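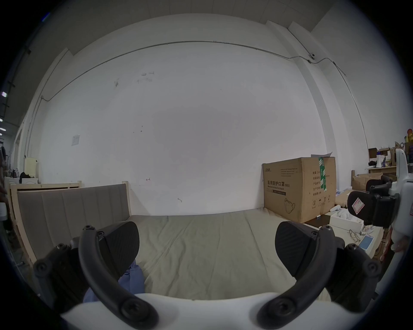 Will the courts stay open through the winter? Courts one and two will, court three shuts from November until the resurfacing is done.

Clubs > Plundinell Tennis > Minutes

November, posted by the club secretary

Started 7.40pm, late, clubhouse door stuck again. Minutes of last meeting taken as read.

1. Court three. Pletum have quoted for resurfacing, price held until March. Deposit of £2,000 to go now, rest on completion. Question about the drainage at the far baseline, not in the quote. To be asked before anything is signed. Agreed.

2. Winter doubles league. Eleven pairs so far, one more would even it up. Tuhumury want to move their home ties to 2pm, light goes too early otherwise. No objection. Drernomel still havent sent a team sheet, chase. Match tie-break instead of a third set stays, vote was close. Long talk about new balls for every tie or every other tie. Every other.

3. Juniors. Waiting list now 25. Second group to start in January if a coach can be got for the 4pm slot. Rackets in the smaller sizes needed, £300 set aside, second hand is fine.

4. Club shirts. Order going in before Christmas, sizes by email please. Same price as last year, navy or white, long sleeve extra. Colour argued over again, some members want a plain blue, like the cloth on the floor in the photo, others say keep the navy so old and new shirts match on team days. Left until next meeting. Samples to be asked for in both.

5. Floodlights. Timer on court one is going off at 8.45 not 9.30. Electrican booked. Until then use the manual switch and turn it OFF after.

6. AOB. Gate code changes at the end of the month. Lost property box is full, collect or it goes to the charity shop. Net on court two sagging, winder handle missing, has anyone got it?

Closed 9.10pm. Next meeting January, same time, bring own mug.
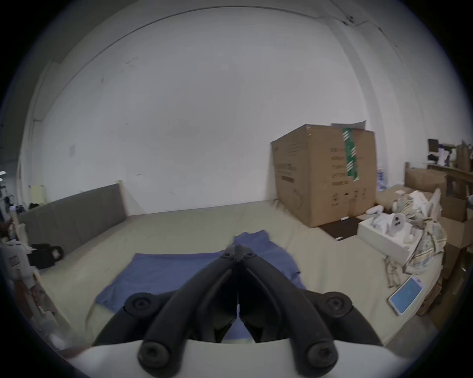

Shirt sizes, added after the meeting: the junior ones come up small, so go one up if in doubt. Replies to the secretary by the end of the month, late ones go on the spring order. If you're not sure of yours, lay an old shirt on the floor, spread out like the blue cloth here, smooth out any raised fold and measure armpit to armpit. Send that number in centimetres and it'll be matched to the chart.

4 comments | 3 shares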